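The Hand on Line 13

Varela bought a robot to take over its dullest job. The people who used to do that job are still waiting to hear what they got out of it.
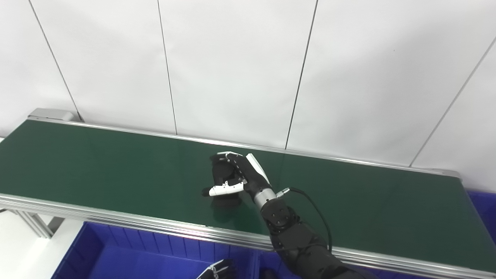 A black robotic hand rests on the green belt at Varela's sorting station, with blue bins below.

The pitch sounded good in the break room. Dilumer, the company that sells the system, promised that the hands would take the repetitive work and leave the interesting work to people. Sixteen sorters listened to it over free sandwiches. One asked what the interesting work was. The answer, as several of them remember it, was that this would become clear during rollout.

That was in June. Varela packs small household parts, the clips and caps and hinges that come in a bag with your shelves, and sorting them has always been a standing job. You face the belt, you pull what doesn't belong, you drop it in a bin. Shoulders go first, then wrists. It is hard to find anyone in the building who loves it, and management leans on that fact a great deal.

What sorters did like was the part around the job. They set the belt speed among themselves. When somebody's back was bad, the next person down picked up the slack, and the supervisor let it go. On the robot line, belt speed is set by Cindness, the scheduling software that came with the contract, and changing it takes a ticket.

The new position is called line attendant. It pays the same as the old one. An attendant clears jams, wipes down the fingertips, restarts the arm when it faults and taps a reason code into a tablet. There are 100 reason codes. Most attendants use the same two or three, and the weekly report duly shows that nearly everything that goes wrong is "part orientation, other."

Varela is proud of one number, 982, the parts sorted in the line's best hour. Ask what an ordinary hour looks like and the conversation moves on to safety. Ask how many of those parts were checked again by hand at the next table and you are told the figure isn't tracked.

To be fair, wrist complaints on the line are down. An attendant who spent years at the belt says she can open jars at home again, and she would not go back. She also says the shift feels twice as long, most of it spent waiting for something to fail.

No sorter has been laid off. Three have left and their jobs were never posted. A second site, Stastident, is next in line for the system, and its workers have asked to see Varela's numbers, the ordinary hours included, before anything gets bolted to the floor. So far they have been sent the brochure.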